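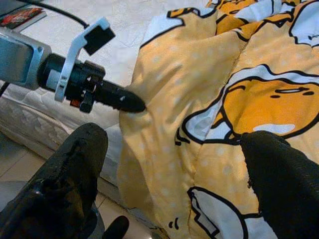
Two-armed bedding helper from Skerano goes on trial hire

Making the bed is one of those small jobs that most of us do half asleep and think very little about, until a bad back or a new hip turns it into the worst part of the morning. Skerano, the small Heltimton firm that has spent the last three years working on robot arms for the home, has now put its bedding helper out on trial hire, and we were very kindly invited along to see it at work on a yellow comforter printed with cartoon egg yolks, one of them dozing (which, I must say, I would happily take home myself).

The helper is called the Soler, and it comes as a pair of arms with a control box and a stand. Iker Carrasco, who looks after the hire side of the business, told us that straightening a rumpled cover is a good deal harder for a machine than lifting a cup, as the cloth never lies the same way twice and every fold has to be found afresh. One arm is meant to hold the cover while the other draws it across, and the household can stop the pair at any time with a large button on the stand.

Hire is for a minimum of 2 weeks, and the price covers delivery, setting up and a visit from one of the fitters, Olaia Lorente or Adelmo Sala, to teach the arms the size and height of your bed. They will manage singles and doubles for now. Bunk beds and anything with a high footboard will have to wait, and fitted sheets are not part of the trial either, though Olaia tells us they are asked for at nearly every visit!

Esperanza Casado, from Stindside, was among the first to sign up, and she was good enough to chat to us over a pot of tea. She finds the Soler slow, and she would like it to be quieter, but she has grown rather fond of it all the same and has asked to keep it on until February. "I put the radio on and let it get on with things," she said. "My corners were never very neat either."

Anyone who would like to join the trial can call in at the Skerano showroom or ring and ask for Lucero Sánchez on extension 3032.

Last updated: 24/09/2020

Related items
Stindside repair café looking for sewing machines
Heltimton library extends its home delivery round
Choosing a mattress after a hip operation
Readers' letters: gadgets we gave away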